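Curtains and Night-Time Heat Loss in Student Rooms at Flaltville

Project report, submitted 11 May 2024

1. Background

Most rooms in the Brollside hall of residence have single glazing and a radiator on the wall under the window. Residents pay a fixed rent, so the cost of heating falls on the hall, and there is little reason for anyone to think about when curtains are drawn. The aim of the project was to find out whether closing a curtain at dusk makes a measurable difference to the overnight fall in room temperature, and whether the weight of the fabric matters.

Earlier work in the department (the Malik project) looked only at blinds. Blinds sit close to the glass and trap a thin layer of air. A curtain hangs further off and in folds, and air can pass over the top and under the hem, so those results could not be carried across.

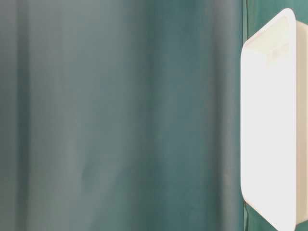 Figure 1. Teal fabric hanging in vertical folds.

2. Method

Measurements were made in November in 14 rooms of the same size on the north side of the building. Heating went off at 22:00. A logger on the desk recorded air temperature until 06:00, and a second logger outside the window gave the outdoor value. Each room was tested with no curtain, with a light unlined curtain and with a heavy lined one. After faulty readings were removed, 1,139 of the original 1,349 were kept. Most of the faults came from one batch of loggers with weak batteries. 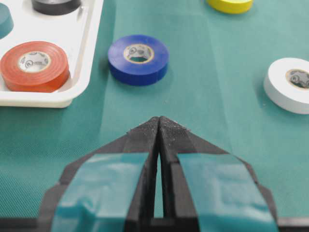

Why was the heating switched off during the test?
With the radiator running, the thermostat would have hidden any difference between the curtains, as the room would simply have been held at the set temperature.

3. Results

The heavy curtain gave the slowest cooling in every room. The light curtain was better than bare glass in most rooms, but the gap was small and in three rooms it fell within the error of the loggers. Wind had a clear effect – on the two windiest nights the light curtain made no difference that could be measured. Closing the gap at the top with a strip of card improved both types. This was tried in four rooms only and 376 readings were taken, so the result should be treated with care.

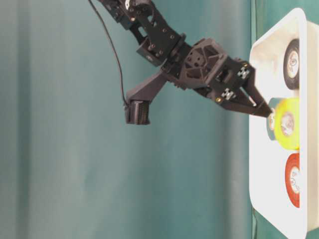

Gernilum, commenting on the draft, wrote that desk height was a poor choice for the logger, as cold air coming down off the glass collects near the floor and a reading at ankle level would probably show a larger effect. The point is accepted. A repeat of the test should use two loggers per room, one at desk height and one at floor level, with the door gap sealed in the same way each night.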